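Ticket 626 – Lint on white garments after folding
Opened: Wed 8 March
Product: Lendar table cover, black
Status: waiting on customer

Hi Dellik support! I bought your black Lendar cover for our folding table and I love how it feels, but it's leaving dark fuzz on my whites (the shirts mostly, and one poor pillowcase). I've washed the cover 2 times already, on cold, with nothing else in the machine. The first wash helped a little, the second did nothing that I could tell. I also went over it with a lint roller – 4 sheets, all of them gray by the end!

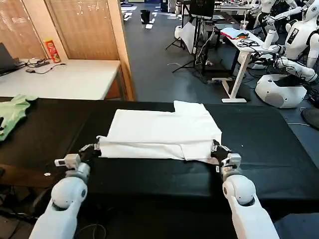

White garment folded on the black cover, light green one still waiting at the left.

Colored stuff seems fine, or maybe the fuzz just doesn't show on it. I tried folding on a bath towel laid over the cover and the shirts came out clean, so I'm pretty sure it isn't my dryer. The towel slides all over the place though, so that's no way to get through a full load.

Is there a finish I should be washing out, or did I get a bad one? My order was 579, from the Funmont store, back in September. I'd happily swap it for a lighter color if you still make them.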